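Progress Report to the Yeoh Fund
Project: The Loltport Shore Battery and the Ollotska Garrison Records
Submitted 2021-08-24 by Sugeng Pasaribu, project lead

Work covered

The grant pays for a history of the shore battery at Loltport and of the garrison company raised at Ollotska to man it. This report covers the work done from February to the present. The main tasks for the period were to finish transcribing the muster rolls, settle the order of events on the day of the bombardment, and produce a first draft of chapters one to four.

Muster rolls

The transcription is finished. We now have 147 names for the garrison company, against the 100 given on the memorial tablet. The difference comes mostly from men who joined after the first roll was drawn up and from the boat crews, who were paid from a separate account and left off the tablet. Spelling varies a good deal from one roll to the next. Where two entries looked like the same man, we kept them apart unless the pay dates and the home parish both matched. The doubtful pairs are marked in the index.

The second roll is missing its last leaf. We have searched the Mudorgate deposit twice and do not expect to find it. A copy of the totals survives in the quartermaster's letter book, so the loss affects names only. 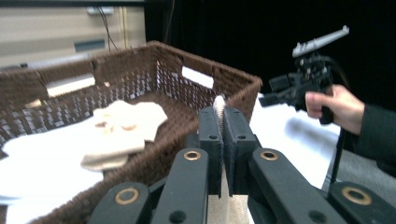 Stella Khaemba, in her comments on the draft index, asked that the boat crews be listed under their own heading and not mixed in with the gunners. She pointed out that the crews were under a different officer and that a reader looking for one group would have trouble pulling it out of a single list. She also thought the 147 should never be quoted without saying that it includes men who served at different times. Both changes have been made. The introduction to the index now has a paragraph on how the total was reached.

Order of events

The standard account is the pamphlet printed locally in 1977. It has the battery opening fire at first light and the enemy squadron pulling back before noon. The gunner's log does not support this. It records no shot until the fog lifted in the middle of the morning, and the powder returns agree with the log. The pamphlet seems to have relied on a speech given many years after the fighting, and we have found no earlier source for the dawn start.

We are less sure about the landing party. The log mentions boats in the north channel but does not say whether any men came ashore. A farmer's claim for lost sheep and a broken gate has been used as proof that they did. The claim is undated, and our own militia could have done the damage. Chapter 3 sets out the evidence both ways and leaves the question open.

Drafting

Chapters one and two are complete and have been read by one outside reader. Chapter 3 is complete but needs a clean map of the channel. Chapter four, on the rebuilding of the battery after the war, is half written. It is behind schedule because the building accounts were filed under the harbor office and took longer to find than we had allowed.

Spending

Spending is within the budget. Copying fees were lower than planned and travel to Mudorgate was higher, owing to the second search. We ask permission to move the unspent copying money to the map.

Next period

Finish chapter four and start chapter five, on the pension claims.
Commission the channel map once the transfer is approved.
Check the index against the parish burial registers at Ollotska.
Send the full draft of the first four chapters to the Fund's reader.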